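Forkach socks: README

Last touched February 13, 2020 by Izzati Mangundap (that's me, send complaints my way)

What you're looking at

Forkach is a small set of recordings of people picking up, folding and putting down socks with a hand-held gripper. I put it together to answer one nagging question: if you only ever let a policy see the world from the gripper's own camera, can it learn where to grab a sock so the fold survives the trip to the basket?

Short version: mostly yes, and a seam helps more than I expected. Long version is further down, with all the grumbling left in.

What's in the download

demos/ has the recordings, 500 of them, one folder each
splits/ has the train and test lists I used (please use them, I'd love to compare numbers!)
labels/ has one text file per recording, with the grab point and the kind of fold
harahap/ is the training code, named after nothing in particular
notes.txt is my running diary, typos included

Each demo folder has the wrist video, the gripper opening over time and the estimated gripper path. There's no overhead camera anywhere in this set. I tried one early on and kept leaning over the table and blocking it, so I dropped it.

How the recordings were made

Seven of us took turns. Everybody got the same instructions: start with the gripper open, pinch the sock wherever feels natural, fold it over itself, carry it to the basket, let go. I didn't tell anyone where to pinch, and I'm glad, because the spread of grab points turned out to be the most useful part of the data. Some people go for the toe every single time. I'm a cuff person.

If a sock slipped out halfway, we kept the recording and marked it "drop" in the label file. Don't throw these out before you've tried training with them — my first model without drops was noticeably worse at closing the fingers all the way.

The method, quickly

The Nosturari model (in harahap/nosturari.py) takes a short stack of wrist frames plus the gripper opening and predicts the next bit of motion. On top of that I added a small extra head that guesses which pixels belong to a seam. That's the one new idea in here. Seams are stiff compared to the knit around them, so a pinch that lands across one tends to hold both layers together.

I trained it two ways, with and without the seam head, everything else kept the same. Then I ran each version on 40 socks that weren't in training. The version with the seam head dropped 7 of them. The one without did worse, and most of its extra drops came from grabbing a single layer of something fluffy. The per-sock results are in notes.txt if you want to argue with my scoring (somebody will, and that's fine).

The fuzzy knits are the ones I'd look at first. The surface has almost no sharp detail up close, so the stitching is often the only crisp thing the camera gets to work with.

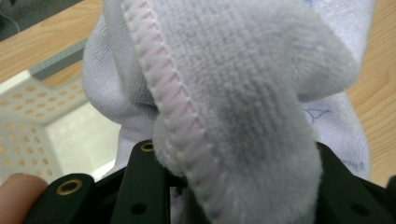

Fig. 1. Folded fuzzy sock in the gripper, overlock seam in white with pink thread showing through.

Things that will trip you up

Focus drifts when the fabric gets really close to the lens. I left those frames in, but you may want to mask them for the seam head.

Seam labels were drawn by hand on a subset only, and mostly by me, late in the day. Curved seams are the shakiest. If you redo them, send me a patch!

The path estimates get jumpy when one sock fills most of the view. The loader has a smoothing flag, off by default, and I'd turn it on for anything pale.

It's all socks. I ran the model on a dish towel once for fun and it went looking for a seam that wasn't there, then pinched the hem. I wouldn't call that generalizing.

Running it

Install the requirements, point DATA_ROOT at the demos folder, then run train.py with the plurarthorpe config. Plurarthorpe is the setup behind the numbers above. The other configs are leftovers from older tries and a couple of them don't even load anymore — I'll clean them up when I get a free afternoon.

Use whatever you like for research, just mention Forkach by name and tell me what broke.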